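News > Water and Beach

Changes to the Uvberg water report from this month

The daily water report for Uvberg and Groen changes from this issue on. Most readers check it for one or two things before leaving the house, so this item sets out what is different, where the readings come from and how to use them.

The report will now go up once in the morning. The old afternoon update is gone. It was usually a repeat of the morning numbers with a new wind line, and on days when the wind swung after lunch it was often out of date by the time people read it. If conditions change sharply during the day, a short notice will go at the top of the page in place of a full report.

Swell height is given in metres, measured at the Unik buoy. In the past we gave a body height as well (knee, waist, shoulder), and a few readers have asked us to keep it. We will, but only for the main beach at Uvberg, where the person writing the report can see the water. Groen faces further south and picks up swell that the main beach misses. A flat morning at Uvberg doesn't mean a flat morning at Groen, and the buoy figure is the better guide there.

Wind is in kilometres per hour and comes from the mast at the end of the Stiline breakwater. The mast is exposed, so it reads higher than what you'll feel in the car park. A westerly is offshore at Uvberg and cross-shore at Groen. When the report says "clean", it means clean at Uvberg.
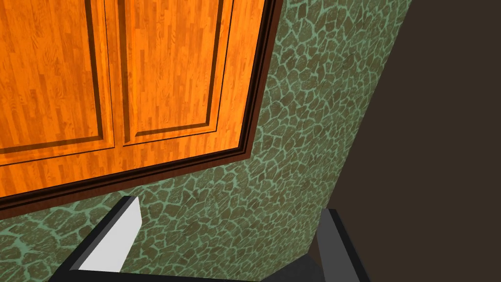 Tide times are for the Stiline harbour entrance. Low water at Groen runs 15 minutes later. This matters most if you walk around the point to the second bay, where the rocks are covered well before high tide and the only other way back is the track up the bluff. Please leave yourself time. The track was cut back after the last storm and the lower steps are still uneven.

Water temperature was the line we had the most mail about. The old sensor sat in the shallows near the boat ramp and warmed up quickly on sunny days, so it gave a reading that was too high for anyone swimming past the break. The new one is 3 metres down on the same buoy as the swell gauge. Expect the reported temperature to look cooler than you are used to. The sea has not changed overnight, only the place we measure it.

The buoy itself is moored 700 metres off the main beach. It is yellow and carries a light. Paddlers and small boats should keep clear of it and not tie up to it. The mooring line was fouled twice last season and we lost several days of readings each time.

Rip notes will stay at the bottom of the report. At the moment there is a steady rip on the north side of the Stiline breakwater, strongest on the outgoing tide, and a weaker one in front of the Groen steps. Sandbars have shifted a good deal since summer, and the gutter along the middle of the main beach is deeper than it was. Children who could stand there in the warm months may not be able to now.

The recorded message is still running for people who would sooner phone than look it up. It took 882 calls over the past season, more than we had expected, so it will be kept until at least September. The message is read from the same morning report and doesn't carry the short daytime notices.

Past reports are kept on the site by month. The afternoon updates are in there too, up to the last one. Swell readings from before the Unik buoy was put in were estimated by eye from the beach, and shouldn't be compared directly with the newer ones.

If you spot something in the report that doesn't match what you found in the water, send us the time and the place along with your note. "It was bigger than you said" is hard to check without them.

Posted 5 April 2020

Recent items
Reading the tide table at Stiline harbour
Groen steps: handrail repairs finished
Why the wind mast reads high
Bluebottles on the main beach
Winter report times

Contact the report desk | Copyright Uvberg Water Report | Back to top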